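Walls, finally

Sun 1 January

Ok so new year, bare walls. We've been in this apartment since June and I have hung exactly zero things. Boxes of stuff leaning in the hallway behind the vacuum. My aunt visited and asked if we were moving out.

So this is the year. Started this morning, coffee in hand, no plan. Adjoa says I need a plan. Adjoa is probably right but she also lives across town and can't stop me.

First problem, what even goes up. I've got the calendar print from Naseri, the two maps, a wedding photo of my parents with the color going funny, and a pile of things I bought at markets and never looked at again. Spread it all out on the bed. Cat sat on the maps.

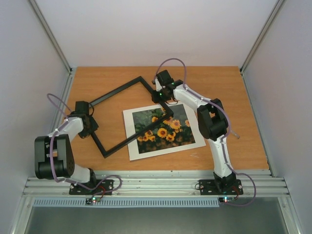
Anyway the maps are going in the hallway, decided. They're the same height so I only have to get it right once. I cut paper to size and taped it up first, which I read somewhere years ago and never beleived would help. It does. Moved the paper maybe five times. Would have been five holes.

Second problem, the wall itself. Old plaster, crumbly, eats nails. Nii lent me his drill and a tub of anchors and a long speech. Go slow, no hammer setting, tape over the spot. I forgot the tape. There's a chip now, the size of a thumbnail, but the map covers it so whatever.

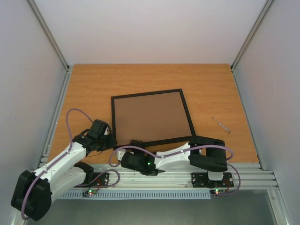
My parents' photo is the one I care about and the one I'm most scared of. It's been in the same cheap frame forever and the glass is stuck to one corner. Not touching that, it's going to a shop. For the replacement I want something plain, black strips on four sides and a flat brown panel, no fancy gold. Mom will say it looks like an office. She says that about everything I own. Still want a wide mat around it though, the photo is tiny. 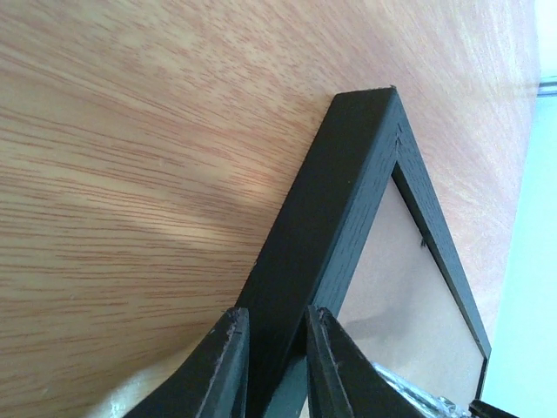
What's left

- photo to the shop, ask about the glass
- fill the other hole (there is another hole)
- give Nii his drill back!!
- something for over the couch, no idea, it's a big wall. Delali offered me a mirror
- level. I do not own a level. used my phone and I have doubts

Hallway looks good tho. I keep walking down it for no reason. Will post again when the photo's done, or when something falls off, whichever is frist.

Contact | Copyright, all rights reserved | Back to top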